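Home | Walks | Sketching | Supplies | About

How to Draw a Long Straight Street (Without Getting Lost Halfway Down It)

August, by the Kernard Sketch Pages

I've had a few emails asking how I do my street pages, so I finally sat down to write it out. I like plain streets best for this – no cathedral, no fancy square, just a road going away from you with walls on one side and trees on the other. You can get a good page out of one in 80 minutes, and that includes fussing with your stool.

You need a sketchbook (mine's a Manen, any paper that can take a little water is fine), a soft pencil, one gray marker and something orange. That's the whole kit!

Start with the vanishing point. Put a dot near the middle of the page, then run your curb line down from it to the lower left corner. Do that before you draw a single wall. I skipped it for years and all my buildings looked like they were sliding into the road.

Next come the uprights. If your street has pillars, you're in luck, they do half the work for you. Draw the closest one big, let it run right off the top of the page if it wants to, and then make each one after it shorter, skinnier and closer to its neighbor. Lightly rule a line along the tops and another along the bottoms, both going to your dot, and fit the pillars between them.
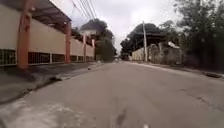

Four orange-red pillars along a cream wall, getting smaller as they go.

Leave the dark grilles between pillars until last. I block them in as one long band with the marker and then put the pillars back over the top with the orange. The pale edging is just paper I didn't color. And do the power lines in one quick stroke each, from the shoulder, or they'll wobble.

Now for the older, scruffier stretches, which I enjoy even more. Weathered walls don't want a ruler.

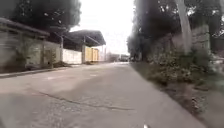
Use the side of the pencil for stains, press harder near the bottom of the wall where the grime collects, and smudge with your finger (a bit of tissue if you're neat). Cracks in the road are great because they lead the eye in, but draw them broken and uneven, fading out before they get too far. One is plenty. For the trees I squint and fill in a big dark shape, then pick out a few leafy bits on the edge with an eraser. The sky I leave alone.

My practice trick is 4 small boxes on one sheet, the same street in each, with the dot moved a little every time. Your hand picks it up pretty fast.

Next month I'll do wet roads, if I can get the marker to behave.

Contact | © Kernard Sketch Pages | Back to top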